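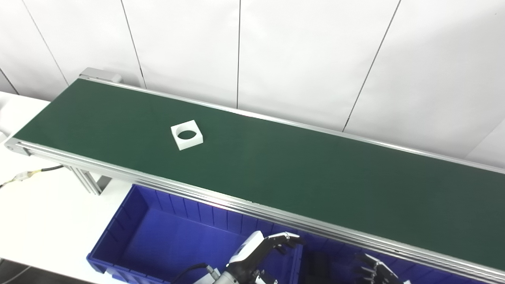

Solène Lemaire reckons an article on conveyor belts should begin with the splice, as that's the bit people swear at, and she'd like me to stop starting with the history every time. Sorry, Solène. History first, but I'll keep it short.

Conveyor belt

A conveyor belt is a loop of flexible material stretched over two or more pulleys, at least one of which is driven. Put something on the top run and it goes along with the loop until it's lifted off, pushed off or simply drops off the end. The top run is called the carrying side and the bottom one the return side. I still hear people call the whole machine "the belt", me included, but strictly the machine is the conveyor and the belt is only the loop.

Early history

Moving things on a loop is old. Grain was being shifted on leather and canvas belts running over flat wooden beds by the late eighteenth century, mostly over short distances in mills and docks. Rubber-covered belts came along in the nineteenth century and made mining work possible, as plain canvas got chewed up by ore in no time. Steel belts followed in the early 1900s, and car factories did the rest of the advertising!

What belts are made of

Nearly every belt has a carcass (the strong bit in the middle) and covers (the bits you touch). The carcass is usually woven polyester or nylon, or steel cord for the really long mining ones. For light indoor work the covers tend to be PVC or polyurethane, and rubber is the usual choice for quarries and anything rough. Polyurethane costs more but copes well with oils and fats, so bakeries and dairies like it.

Colour means less than you'd think. Green and white are both very common in light belting, and plenty of people will tell you green is always PVC and white is always for food. I believed that for years. Ask the supplier for the data sheet and go by that.

Flat and troughed

Flat conveyors carry boxes, parts and parcels, and the belt slides over a plain bed or runs on rollers. Troughed ones have their rollers tilted up at the sides so the belt makes a shallow gutter, handy for coal, sand, grain and so on. There are also cleated belts, with little walls across them for going uphill, and modular ones made of plastic links, which I'm fond of because you can mend them with a hammer and a pin.

Splices

Right, Solène, your turn. A belt has to be joined into a loop somehow. Light plastic belts are generally cut into long zigzag fingers at each end, which are meshed together and melted under a heated press. Done nicely, you can hardly feel the join with your thumb. Metal lacing is quicker and you can take it apart again, but it clicks over the pulleys and can mark whatever it's carrying. The spare on the rack at Clindbridge is 728 mm wide and laced, and you can hear that sort from the car park.

Tracking

Tracking means keeping the belt in the middle of its pulleys. Many pulleys are slightly fatter in the centre (this is called a crown), and oddly enough a flat belt climbs towards the fat part and stays there. If the frame is out of square, though, no crown will save you. Adjust one side by a quarter turn, let the belt go round several times, then look again. Marius Dumitrescu taught me that at Skaltlow one July and I ignored him for a whole afternoon, with frayed edges to show for it.

Safety

The nasty place is the nip point, where belt meets pulley. Guards belong there, and the power should be locked off before anyone reaches in, even for a stray label. Long sleeves and lanyards are a bad idea too.

Page last changed 2021-10-30. Still to add: magnetic conveyors, curved belts, and Ysaline's notes on cleaning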